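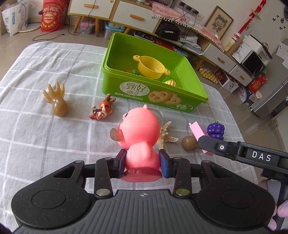
*Chapter 6 · page last changed in May*

# 6. A Visit Is Not a Test

Most people who end up buying, funding or writing about robots first meet them at a demonstration. They stand behind a line of tape, or at the side of a table, and they watch a machine do something with an object. Then they go home with an opinion. This chapter is about how that opinion gets made, and how to make a better one.

The opening picture shows grippers held by hand at a table of toys. One has a pink piglet between its blue finger pads. A second, marked DAS, comes in from the right, with a person's fingers around its handle. Keep that hand in mind. A good part of this chapter concerns the question of who, or what, is doing the work at the moment you are impressed by it.

## 6.1 What the visitor is shown

Suppose you are invited to an open day at Okis, a workshop in the town of Tirora that builds picking systems for small warehouses. You arrive at ten in the morning. There is coffee, a short talk, and then a walk past a row of stations. At each one, a person explains what the equipment is meant to do and then shows it to you. By noon you have seen a lot of things get picked up.

What have you learned? Less than you feel you have. You know that certain objects, on a certain table, under certain lights, were picked up while you stood there. You don't know how many times the same move was tried that morning before the doors opened. You don't know who chose the objects, or which ones were left in a drawer. The host may not have meant to hide any of this. People who run demonstrations want them to go well, and they make a hundred small choices to that end without thinking of them as choices.

Objects deserve more of your attention than they usually get. Toys are popular on demonstration tables, and there are fair reasons for that. They are cheap, they come in odd shapes, and it doesn't matter much if one is dropped. Look again at the table in the picture: a starfish with bumpy arms, a purple bunch of grapes, a dwarf with a tiny pickaxe lying on its side, a rubber hand with its fingers up. That is a decent spread of shapes. A gripper that can deal with a starfish and with a piglet on a flat base has handled two rather different problems.

It is still a table of toys. If your own work involves wet lettuce, bagged screws or folded shirts, the starfish tells you little. Visitors tend to fill this gap themselves. They see an awkward shape handled well and silently add every other awkward shape they can think of. No one on the host's side has to say a false word for this to happen.

## 6.2 Whose skill is it?

A gripper is a tool for holding. It may be mounted on an arm and run by software, or it may be held in a person's hand, as at the table above. When a person holds it, the person supplies the sight, the aim, the timing and the good sense. The gripper supplies the grip. Both parts are real work and both are worth watching, but they answer different questions.

Hand-held sessions are often used to gather records of how a task is done, so that a machine can be trained on them later. A visitor who watches one is watching people be good at something. People are very good at picking up small toys. The claim that a machine will then be good at it too is a separate claim, and it needs separate evidence. You will hear the two run together in a single breath: "We do it this way, and then the robot learns it." The word "then" is carrying a great deal of weight in that sentence.

There is a middle case as well, where an arm moves on its own stand but is steered by an operator across the room. Some hosts say so plainly. Others mention it if asked. So ask, and ask early, before the good part starts and it begins to feel rude.

## 6.3 Reading the numbers

Sooner or later a figure will appear on a slide. At our open day in Tirora, the slide says 729 successful picks. It is a fine, solid-looking number. It also means nothing until you know what it is a part of. Out of how many tries? Over what stretch of time? With how many kinds of object? If an item slipped and was caught on a second attempt, was that one success, or a failure and a success?

Compare the Kadia line, shown the same afternoon, whose makers report nine objects and list the two that gave trouble. It is a smaller claim and a duller slide. As a buyer, you can do more with it. You can ask what was wrong with those two, and whether anything in your own bins resembles them.

A word on video. Many visits now end with a short film, and the film is nearly always smoother than what you saw on the floor. Check whether it has been sped up. Check for cuts between the reach and the grip, where most of the trouble happens.

## 6.4 Room for doubt, and its limits

Doubt can go sour. A visitor who has learned to distrust demonstrations may stop looking at them, and that is a waste of a trip. There is plenty to see even on a carefully arranged table. Watch how a finger pad meets a curved surface. Watch what the operator does just before closing the grip, and whether the approach changes from one object to the next. If something falls, watch what happens next and how long it takes. Recovery is seldom rehearsed, so it tends to be the most honest part of the morning.

The Rangel case, which takes up the second half of this chapter, concerns a visit that went very well and a purchase that did not. Read it with the following in mind.

## Before you read on

Write short notes on each of these. You will come back to them at the end of the chapter.

- Think of a demonstration you have attended, of any kind of product. What did you assume that you were never told?
- Choose one object from the table in the opening picture. What would a successful grip on it prove about your kitchen, shop or workplace?
- Draft the first question you would put to the host at Okis, and decide at what point in the visit you would ask it.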